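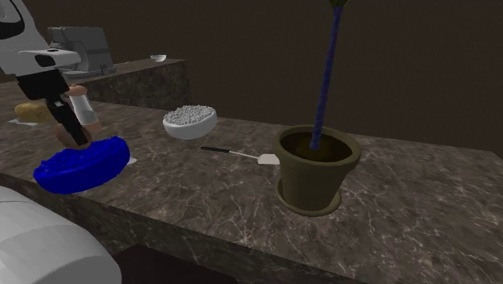 Fork seals on the Drurmont 2 — service interval?
Posted by claylug689
Manual says strip the forks every 10 hours of riding. Mine weep well before that on the sandy track at Cemstead. I clean the stanchions after each moto with a bristle brush, the same sort as the blue one by the pepper mill, then wipe down and grease the wipers. Is the interval realistic for a heavier rider?

Reply from Yannick Sabatier
Stop using the brush. Bristles push grit under the wiper lip. Use a soft cloth and bleed the air first.

Reply from rut_and_berm
Disagree. A brush is fine if you work away from the seal. Weeping that early is usually a nicked stanchion. Run a fingernail down it.

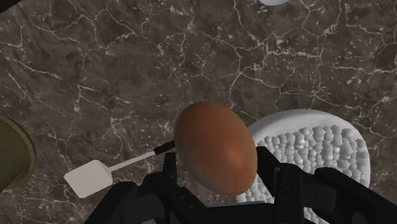 Brown egg, white bowl, veined marble.

Reply from Bianka Nyitrai
Both possible, but check oil height before blaming either. My set came back from Szilágyi overfilled and blew seals twice. Correct level, Zorkley seals, and they have held for the season.

Reply from Yannick Sabatier
Overfilling gives harshness late in the stroke. He has not mentioned any.

Reply from claylug689
No harshness. Found a small nick on the left leg — will polish it with 2,000 grit and refit in October.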